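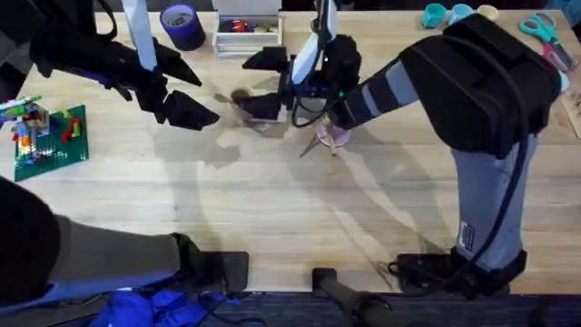 February, a bit past 7 in the morning

Slept badly. Coffee in hand, ten min before I have to leave, so quick.

Workbench got away from me again. Tools mixed in with the craft stuff mixed in with the toy kit or whatever you'd call that kind of thing, construction model, the one Maya wants done for her nephew. Blue tape out. Sticks still in the pink dish. I keep saying one project at a time and then I start the next one on the corner that's left.

Did get the oil order in last night. 34 dollars with shipping, ouch, for something I'll use twice a year. The butcher block wants it though. Pale patches where I sanded in the fall and then never finished, they drink up everything. Joni says mineral oil, plain, two coats, leave it overnight. Crisanto says wax on top or don't bother. Going with Joni, mostly bc wax means buying another thing.

Need to before the weekend
- oil the top (clear it first!!)
- glue for Maya's model, the small bottle, not the big one that dribbles
- call Ghassan re the shelf brackets
- more thin sticks, Okdale had them by the register last time
- find 600 grit. I know I own 600 grit

Small brown cup, still haven't decided. Lucienne gave me the set when she moved and I meant to keep them up in the kitchen, and now one lives down with the glue. Could be the brush cup. She'd probably laugh. She'd also ask where the others went and I'd have to say one broke in December. Not ready for that conversaton.

Maya rang while I was brushing my teeth. Nephew turns 7 on the 13th and can the model be painted too. Said yes. Why did I say yes. Paint needs a day to dry between colors and she wants yellow AND a gray base. So glue tonight, base coat tomorrow, yellow after that, and the oiling gets pushed because I can't have the bench wet with oil and paint going at the same time. Unless I do the painting on the kitchen table with newspaper down. Maybe. Ask first this time.

Dreamed about the old apartment on Trandus Street, the one with the radiator that knocked. Bench was in it, took up the whole living room, and I was trying to get it out thru the window. Woke up annoyed at the movers.

Ok shoes. Lunch is in the fridge, dont forget it like yesterday. Bus in six minutes. Brackets, glue, sticks. Call Ghassan at noon, he never picks up before.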